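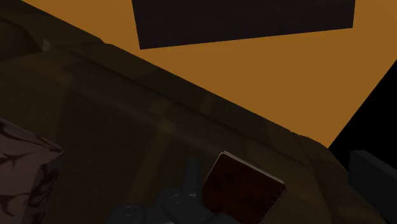

Chae-won Shin wants 400 people to pay for a desk they have never sat at. She runs Irari, a small furniture subscription outfit, and when we spoke she had been explaining the idea to strangers for most of the afternoon. It showed.

"You don't own your apartment, so why own the desk?" she asked me. I said that I own my desk because I bought it once and the payments stopped. She laughed and said she hears that a lot.

The plan costs 80 dollars a month for 2 pieces, picked from a short catalog. After 11 months you can swap them or hand them back. You can't keep them. I asked her to go over that part again.

"If people could keep them, it would be a store," Shin said. "We want the furniture to come back, get fixed up and go out again."

I did the math in front of her. Eleven months comes to 880 dollars, and at the end of it you have an empty corner. Shin called that the wrong comparison. Her customers move often, she said, and most have left a bed frame on a curb at least once. When I asked how she knew, she said people tell her in emails. She didn't offer to show me any.

Junpei Koyama, who used to lease office chairs through a firm called Barros, is less sure. "Everybody likes it going out," he told me by phone. "It's the coming back. You get a table with a burn in it and the customer says it was always there. Now you're arguing over a table."

Barros quit the home side of the business in December. Koyama blames the trucks more than the burns. "Two guys and a van, every time, for a nightstand."

Shin had heard this too. Irari will share deliveries with Vilten, a moving company, and she thinks that covers it. Is there a signed contract? "We're very close," she said.

And damage? A normal scratch is free, she told me, and anything worse is a conversation. I asked who decides what normal is. "We do," she said, "but we're reasonable."

Sign-ups open later this summer. I'm keeping my desk.

Recent stories
Gerkora drops its free returns
What a mattress warranty leaves out
Renting a washer: the fine print
Letters: storage units and the people who forget them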